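News > Press releases > Heritage and buildings

2 min read

Grurstead Chapel to Reopen After Repairs to Roof and West Gallery

GRURSTEAD, 14th May. The Grurstead Chapels Trust announces that the former Methodist chapel on Nondau Street will reopen to visitors in September, following repairs to its slate roof, west gallery and plaster ceiling.

Built in red brick with stone dressings, the chapel has a plain gabled front and tall round-headed windows. Its interior retains the original box pews and a gallery carried on slender iron columns, with seating for 300. 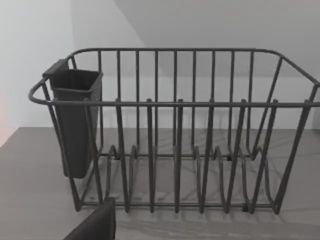

The work was designed by Charpentier Architects and carried out in 2 phases. Slates were lifted, sorted and relaid by hand, and 4 decayed roof trusses were strengthened with new oak. The gallery front, painted over in the last century, has been returned to its earlier grained finish.

"The chapel was built by its own congregation, and the quality of their joinery is evident throughout," said Léonie Texier, director of the Trust. "We are pleased to see it in sound condition again."

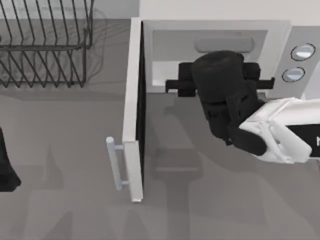 The organ, which stands behind the pulpit, will remain under dust sheets until tuning is complete. Eugénie Millet, project architect, will lead tours of the building during its opening week. The adjoining schoolroom is not included in the present work.

Contact: Press Office, Grurstead Chapels Trust | © Grurstead Chapels Trust | Back to top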